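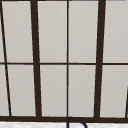 Camera pitched up, window and top of the spout

To: workshop-arms list
Subject: Re: camera pitch and the sink task

Shahla Moradi wrote:
> I loaded the kitchen model on the Poston machine and ran the plate
> task with the default camera. The arm finds the plate in maybe half
> the runs. The rest of the time it stops above the basin and waits.
> Is this a controller problem or a vision problem? I have not touched
> the gains since April.

Vision, or more exactly camera pose. Look at the first render. It has the window, a strip of counter and the arch of the faucet spout, and no plate for the detector to work on. The controller is then holding its last target, as it was told to. I would leave the gains alone.

The pitch value in the Nurmi config is read in degrees and the wrist offset in radians. If you copied one line to the other, the view ends up pointing at the glass. Fix the units first, then pitch down until the basin and the front rim of the sink are both in view.

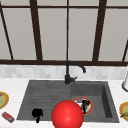

Yvonne Staniforth
Simulation maintainer, Clivitz shared workshop

With the pitch corrected, the plate with the orange-red rim is in view in the basin, with the sponge on it. The red sphere is the gripper position marker. It covers the lower left corner of the plate from this angle, so turn the marker layer off before you pass renders to the detector. Leave it on for your own debugging.

Two more points on this layout:

The spout comes down over the basin. Approach from the front and keep the wrist low until you are past the rim. My planner settings use 8 cm clearance from the faucet body. Yours may need more if you still have the long fingers on.

There are also plates on the counter at the far left and right, both only partly visible. Mask to the basin or the detector will sometimes pick one of those. I lost 13 runs to that before I checked the logs.

The Usavau branch has the unit check and the mask. Pull it, rerun with the same seed, and post the log if it still stalls. I would like to see the camera pose lines in particular.

Yvonne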